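Workshop Notebook, Rirkbridge Annex
Ground floor workroom, reorganization of shelving and floor area
November, entry opened 9:10 a.m.
Entered by: Melati Halim
Copy to: Hakim Lubis, Jenő Szűcs, Hongjun Ding

Purpose of entry. To record the present arrangement of the ground floor workroom following the move out of the Nostel building, and to set down what remains to be done before the room is signed over for regular use. Earlier notes on the move are in the previous volume and are not repeated, except where a decision has since been changed.

1. Shelving

The metal unit with the perforated uprights has been kept in preference to the closed cupboards offered by Lumbantobing. The shelves can be moved up or down without tools, and labels can be read from the table. H. Lubis asked that the load on each shelf be entered here once the contents are settled. This has not been done, as the contents are not settled.

Agreed for now: items in frequent use go on the lowest shelf, cases on the top. J. Szűcs objects to cases on the top shelf on the grounds that shorter colleagues will have to stand on a chair to reach them. His objection is noted. A step stool has been requested on order 2836, together with two packets of label holders. The label holders have arrived. The stool has not.

Cartons are to be marked on the side facing the room, with contents and initials. A carton without initials will be opened by whoever needs the space.

2. Below the shelving

Cables and assorted equipment continue to collect on the floor under the unit. I. Purba began sorting the cables by connector and stopped at 16, when it became clear that several belong to the Condum bench and should go back upstairs. He has tied these with green tape. Please do not use green tape for anything else until they have been returned.

Correction to the previous volume: the floor under the unit was described there as "cleared". It should read "swept".

3. Table

The white table stays in its present position. It was tried against the wall on the first afternoon and moved back, because people could work from one side only. The top marks easily. Solvent wipes are not to be used on it; a damp cloth and ordinary dish soap are sufficient. Paper strips and offcuts are to be put in the bin at the end of each session - this has been raised before.

4. Chairs

The room has acquired more seating than it was assigned. The black office chair belongs with the table. The beige chair with the curved back was brought down from the landing and should return there unless H. Ding has a use for it. To be asked.

5. Stairs and exit route

The foot of the staircase must remain clear at all times, including during deliveries. No carton, case or bag is to be left on the lower steps, even briefly. The extinguisher stays at the base of the stairs. H. Lubis has asked whether it should be wall-mounted, and the question has gone to the building office. No reply at the time of writing.

The green floor is slippery after mopping. Cleaning is therefore to be done at the end of the day, from the pale green wall toward the stairs.

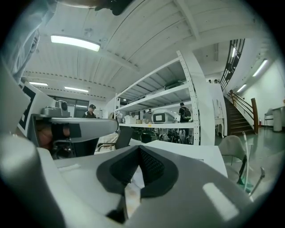

Workroom, ground floor: shelving unit, table and stairs.

6. Points outstanding

Shelf loads to be measured and entered (Halim).
Green-taped cables to go back to the Condum bench (Purba).
Decision on the beige chair (Ding).
Step stool, order 2836, to be chased (Szűcs).
Reply from building office on mounting of the extinguisher (Lubis).

7. Additional remarks

J. Szűcs proposes that the white cabinet on the far side be used for stationery and first aid supplies. I have no objection, provided the two are kept on separate shelves and the first aid supplies are at eye level. Contents list to be taped inside the door.

Bags and coats: there is still no agreed place for these. Hooks were considered for the landing upstairs, but H. Ding would prefer them beside the entrance, where wet coats would not drip on the wooden steps. Left open.

4:40 p.m. Label holders fitted to the lowest shelf. The adhesive does not hold well on the metal edge, and I have used clips for the time being.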